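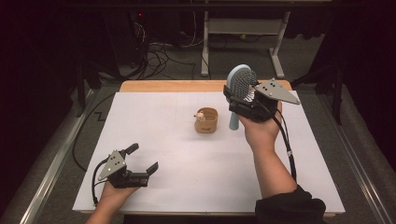

A pale blue hairbrush, with a toy peeking out of the little tan cup.

I'm going to stick up for the plain old hairbrush. I own 5 of them (yes, really) and the one I reach for every morning is the cheapest, a drugstore thing with a round head and a fat pad of bristles. My sister swears by her Riis, and it's a lovely brush, but it cost 66 dollars and she won't let it ride loose in her purse!

My other strong opinion is that a brush should live out in the open, standing in a cup with its head up. Mine spent all of January in a drawer and came out wearing lint and a cough drop wrapper. Now it has a mug by the mirror — an ugly one, from a trip to Feltov — and I brush my hair a lot more than I used to. Drawers are for the hair ties you've given up on.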